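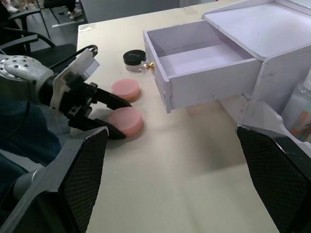
Decluttering a bathroom shelf when you hate throwing things out

mossybanks
Posted 2025-07-03

Hello all, long time reader and not much of a poster, so forgive me if I ramble. We moved from Brorton to a much smaller place in Hultow back in January, and I am still living with two boxes of creams, balms and half-used bits and pieces in the hallway. The bathroom has one shelf and one shallow drawer and that is your lot. My mother kept everything until it was scraped clean and I have inherited it, I'm afraid. I can't put a half-full jar in the trash without feeling I've done something wicked.

So how do you all decide what goes? Is there a rule you follow, or do you just get in a mood one afternoon and go for it?

teapotlane
Oh I do feel for you! I had the same trouble after my daughter left home and I found I had taken over her bathroom cabinet as well as my own. What worked for me was going by the little open jar symbol on the back, the one with the number and the M. That's how many months it's good for once opened. Then I write the month I opened it on the bottom with a marker. If I can't remember when I opened something, that's usually my answer right there.

gravelroad_9
I'm going to disagree a little, and please take it kindly. Those months are on the cautious side in my opinion. I've had a plain balm going for years and it smells and feels just as it did the day I got it. If it hasn't separated and hasn't gone sour, I use it up. Throwing out good product because of a number on a label is a lot of waste, and some of this stuff isn't cheap.

teapotlane
For a plain balm with no water in it I might go along with you, gravelroad. But not for anything near the eyes, and not for a cream in an open pot that you dip your fingers in every morning. I had a nasty swollen eyelid from an old eye cream and it took 13 days to settle down. Never again.

Hundemdale_Hens
Seconding the eye thing. Also, sponges and puffs! People fuss over the creams and then go on using the same sponge till it's the color of the floor. I wash mine in warm water with a bit of dish soap, squeeze (don't wring) and let them dry all the way through somewhere airy before they go back in the drawer. A damp sponge in a closed drawer is asking for trouble.
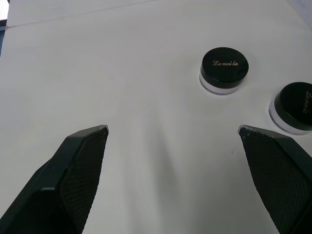

As for the jars, I wash out the nice ones and keep them for travel, so I never have to buy those silly little sets. Just peel the old label off and put your own on, or you'll be rubbing foot cream on your face like I did at my sister's.

mossybanks
You've made me laugh out loud, thank you. I had a go last night with a mug of tea and a marker. The eye creams have gone, all of them. The balms are staying for now - gravelroad, you are a bad influence and I'm grateful. Can I ask what people do with the stuff inside the jar? I don't like to wash it down the sink.

gravelroad_9
Good, don't. Grease in a drain sets up like candle wax. Scoop it into an old paper bag or some newspaper and put it in the regular trash, then wipe the jar with a paper towel before it goes anywhere near water.

sutherland_sal
Popping in to say a shallow drawer is a blessing! I put a folded dish towel in the bottom of mine so nothing slides around, and I keep everything in one layer. Once things start stacking up, the ones underneath may as well be in another county.

teapotlane
One layer is a very good rule. I might steal that for the spice drawer as well.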